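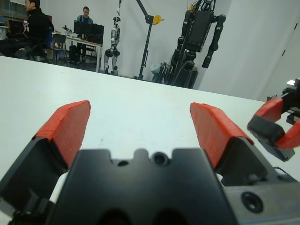

Gresex Zweiarm-Paket für Schul-AGs und Hochschulgruppen

Lieferumfang: zwei Arme mit Parallelgreifern, Steuereinheit, Netzteil, Kabelsatz, Lizenz für die Software Kirnton (2 Arbeitsplätze)
Traglast je Arm: 700 g
Ersatzbeläge für die Greiferfinger: nicht enthalten
Preis: 4000 Euro, Versand nach Absprache
Verfügbarkeit: wieder ab Januar

Wir führen das Paket seit der letzten Wettbewerbssaison und verkaufen es mit Vorbehalten. Der Hersteller wirbt mit »Einstieg in einer Unterrichtsstunde«. Das halten wir für Unsinn. In der AG, die das Set für uns getestet hat, war nach 60 Minuten gerade die Software installiert und der erste Arm referenziert. Gegriffen wurde an dem Nachmittag nichts mehr.

Wofür es taugt
Aufgaben am Tisch mit leichten, eher kantigen Teilen: umsetzen, sortieren, von einem Arm an den anderen übergeben. Die Übergabe ist das, was die meisten Gruppen reizt, und dort geht auch die meiste Zeit verloren. Wer noch nie mit einem einzelnen Arm gearbeitet hat, sollte mit einem anfangen. Den zweiten kann man im Karton lassen, er wird davon nicht schlechter.

Wofür eher nicht
Für den Flavano-Wettbewerb ist das Paket laut Anbieter »bestens geeignet«. Zugelassen ist es, das stimmt. Ob eine Gruppe damit in einem Halbjahr einen zuverlässigen Durchlauf hinbekommt, ist eine andere Frage, und wir haben bisher wenig gesehen, was uns überzeugt. Glatte Flaschen und weiche Beutel sind eine Quälerei. Die mitgelieferten Beispielprogramme laufen, erklären aber so gut wie nichts; das Handbuch liegt nur auf Englisch vor.

Verschleiß und Folgekosten
Die Beläge an den Fingern nutzen sich ab. Im Prospekt kommt das Thema nicht vor. Bitte gleich einen Satz mitbestellen (Molefe, selbstklebend, zum Zuschneiden). Klebeband aus der Werkstatt hält eine Weile, verändert aber die Dicke, und dann stimmen die eingestellten Greifweiten nicht mehr.

Aufbau
Stabiler, heller Tisch mit matter Oberfläche. Wackelt die Platte, wackelt alles. Not-Aus in Reichweite der Betreuung montieren, Hände bei eingeschalteten Antrieben weg vom Arbeitsbereich.

Rückgabe
Ungeöffnet jederzeit innerhalb der gesetzlichen Frist. Gebrauchte Sets nehmen wir nach Prüfung in Zahlung, allerdings ohne Softwarelizenz, die ist an die Einrichtung gebunden. Schulen erhalten auf Anfrage ein Leihgerät zum Ausprobieren, und wir raten dazu, das vor der Bestellung zu tun.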